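Filport's Returns Room Gets a Fresh Start
August 2, 2025

I've been buying my work socks from Filport for years and I've sent plenty of them back (wrong size, wrong color, one pair that was somehow both), so when they said I could come and see where all those returns end up, I was in the car before I'd finished reading the email!

The returns room is on the Vorncombe side of town, behind the old Moodley paint store, and it reopened in April after being shut for a good long stretch. The floor is new. The lights are new too, and they're the kind that make everybody look a bit tired, but you can finally read a packing slip without walking over to the window with it. I worked in a mail-order stockroom for two summers in college and we'd have given anything for lights like that.

Akosua Korletey runs the place, and she walked me through it at quite a clip. The room handled 2,249 returned parcels in its first week back. The target had been 2,000, so she was pleased, though she did say that the extra 249 all seemed to land on her at the same moment.

What surprised me was how much of the work is wrapping. I'd pictured shelves of sweaters and people with clipboards. Mostly it's bags! Every little item goes out in its own clear bag, and plenty of them come home in the same bag, squashed flat or balled up, with the tape stuck to itself. Then somebody has to decide whether the thing inside can be sold again, and whether the bag can go around one more time. Small things get tipped into big gray bins for sorting, and those bins have had a hard life. Akosua says they came over from the old building and she wouldn't swap them for new ones, because the sloping sides mean the small stuff ends up in the bottom where you can get at it.
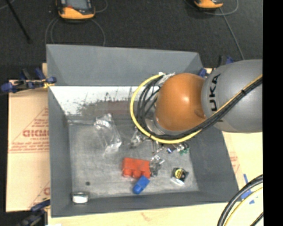

Clear packaging in the bottom of one of the gray sorting bins.

I asked her which items are the worst to deal with, and she didn't even stop to think: anything thin and see-through. A phone screen cover in a clear sleeve in a clear bag can sit in a bin all morning while everyone looks straight past it. Her trick is to look for the shine. If something at the bottom catches the light, it gets picked up and checked, even when it looks like plain trash. She told me about a pair of earrings that went around the room for most of a day before anyone spotted them (they were fine, and they went back to stock that same evening).

The other big change is the labels. Filport has switched to stickers from Skindis that are supposed to peel off in one piece, and I got to try a few. The first two came away beautifully. The third tore down the middle and left half of itself behind, and I was told very kindly that I'd started from the wrong corner. You start top left, apparently. I'm passing that along in case you've got a parcel on your kitchen table right now.

So what does all this mean if you're a customer? Refunds should come through faster. The old room was taking so long over the holidays that I gave up checking, and the plan now is to have a parcel opened, looked over and signed off within 2 days of reaching the building. You also get 30 days to send something back, and that hasn't changed. If you still have the original bag, Akosua would love you to use it, even if it's wrinkled. What she'd really like you to stop doing is wrapping one small thing in a whole roll of tape. I may have gone a little quiet at that point, I'm a big tape person.

There's one more bit of news that I think is great. The clear bags that are too far gone to use again are now being baled up and kept apart from the cardboard, and Filport is talking to a recycler who can take them as film. It isn't signed yet, and I was asked to say so. Until it is, the bales are going in the back storeroom, which was fuller than I expected, with a narrow path down the middle for the pallet jack.

Filport is hoping to open the room to visitors for an afternoon later in the year. There's no date for it so far, but you can put your name down at the front counter of the Filport store, and I've already added mine. Wear flat shoes if you go, and leave the big coat in the car, because it gets warm in there once all the tables are going.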